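NOTICE OF FINDING, PRUITT CAVE

Issued 3/8/21 by the Gellell Institute of Human Origins

The Institute confirms that the remains recovered from the lower chamber of Pruitt Cave belong to a previously unrecorded human species. The adult stood 29 inches tall. Dr. Marisol Haverford directed the excavation. Staff are reminded that the species has no approved name and is to be called the Resident in all correspondence.

The Institute has received three objections from Mr. Everett Begay, keeper of the cave gate. Mr. Begay states that the Resident was known to his grandmother, that she left it bread every May, and that it disliked being discussed. The first two objections were filed and answered. The third was written in a very small hand on the back of the second, and Mr. Begay denies having sent it.

It requests the return of 15 bones and one blanket. Dr. Haverford has recommended that the request be granted. The Board will hear her on the matter at its next session, and until then the lower chamber is closed after dark to all staff. Bread may be left at the gate. 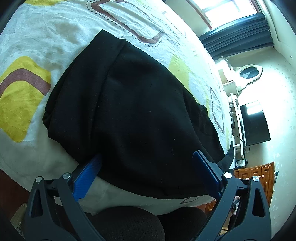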